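When a Supplier Says Sorry

Features > Workplace > Communication

Dreratura, a parts distributor, missed delivery dates on 29 orders last December. Its first notice to customers ran to 40 lines and used the word "regret" once, in the last paragraph.
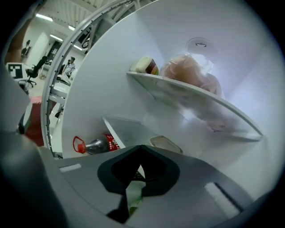 The second notice, drafted with the consultancy Arnuven, had four sentences. It named the fault, gave a new date and set a credit of 20 per cent. Complaints fell by 30 per cent within the month. Dravwood, one of the buyers affected, renewed its contract in spring.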